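Bottom freezer drawer: can I stand soda bottles in it for a short chill?

Home > Kitchen > Refrigerators and freezers

Posted by drawerbottom41
February 10, 2022

We moved in August and the apartment came with a tall refrigerator that has the freezer at the bottom, as a pull-out drawer. Before that I always had a freezer on top with a door and a wire shelf, and when the soda was warm I laid a bottle on the shelf, set the oven timer and took it out again. It worked fine for years.

The drawer is a different animal. It's one deep white bin with sloped sides. If I lay a big bottle down, it rolls to the bottom of the slope and ends up under the frozen peas, where I forget it. If I stand it up, I'm never sure the drawer will close over it, and I don't want to find out by pushing. There is also a row of small slots along the back wall of the bin which I assume is where the cold air comes in, and I don't know if it's bad to have a bottle right against them.

The bottles are the usual plastic kind, cola mostly, and they come home from the store at room temperature. The fridge section is normally full by the weekend, so the freezer is the only place with any space left.

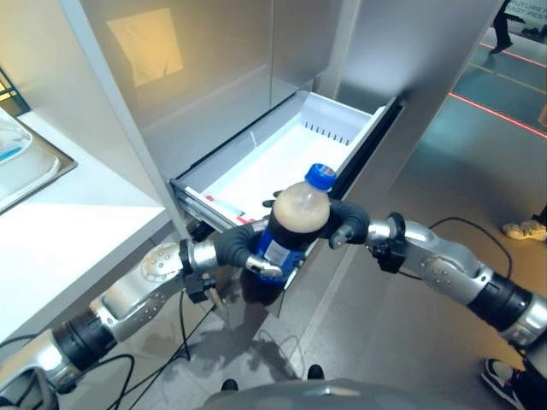
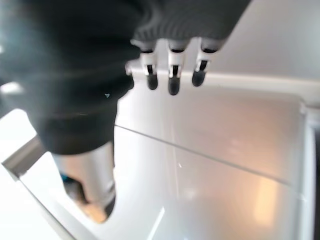
So what I want to know is:

Is it better to stand the bottle up or lay it down in a drawer like this?
How long can it stay in before it turns to slush or splits? I used to go by feel with the old freezer but this one seems colder.
Does it matter if the bottle sits in front of the slots?
And is there some kind of divider that stays put on a sloped side? I bought a Fostano bin organizer and it slides every time the drawer moves. I'd rather not buy a second one that does the same.

The manual that was left in the kitchen is for a Wernetero dishwasher, so no help there.

Bram Maes
Member, 1,078 posts

Stand it up if the height allows. Measure it first with the drawer open: from the floor of the bin to the underside of whatever is above it when the drawer is shut. Then measure the bottle with the cap on. If you have less than a finger's width to spare, lay it down. A bottle that catches on the way in can knock the drawer off its runners, and putting it back on is a two-person job on some models.

On time, I would not go past 45 minutes for a big bottle, and less for a small one. Check it at 30. Soda is mostly water and it expands when it freezes, and the gas has to go somewhere. I've had a plastic bottle swell at the base so it wouldn't stand anymore. I have also had a can burst, and cleaning frozen cola out of a freezer means emptying everything and wiping the same spot four times. Never leave cans or glass in there at all.

Slots: keep things a little way off them. They are usually there to move air, and if you block them the rest of the bin cools unevenly. The spot closest to them can also be the coldest, so a bottle there may start to freeze while the one at the front is still warm.

Before you open it, let it rest on the counter a few minutes. If there's a lot of foam up in the neck, leave it alone until the foam has settled and then open the cap a little at a time over the sink.

For the slope I use two bags of frozen vegetables, one on each side of the bottle. They take the shape of the bin and don't slide. Dividers made for flat drawers won't hold on a slant, so I'd take the organizer out and use it in a cupboard.

Set a timer on your phone that you have to turn off by hand.

annamalai_road
Member, 41 posts

I don't use the freezer for this. A bucket or the sink, ice, enough water to cover most of the bottle and a handful of salt. It cools faster than air does and nothing gets stuck in a drawer. You do need ice, obviously. If your drawer has no ice maker, a couple of trays made the night before will do for one bottle.

Also check that it's really the temperature setting if the freezer seems colder than your old one. Mine came set to the lowest number when I moved in. 0 degrees F is enough.

pkt308
New member, 7 posts

i just put mine in lying down and its fine. had a trutano drawer divider once, the plastic went brittle and snapped, dont bother

drawerbottom41
Original poster

Thanks all. Measured it tonight and the big bottle clears standing up, with a bit more than a finger to spare. I moved the peas and a bag of corn to the sides like Bram said and pulled everything forward from the slots. The setting was on the coldest one, so I turned it up and will see where it is tomorrow. The organizer is under the sink now holding sponges.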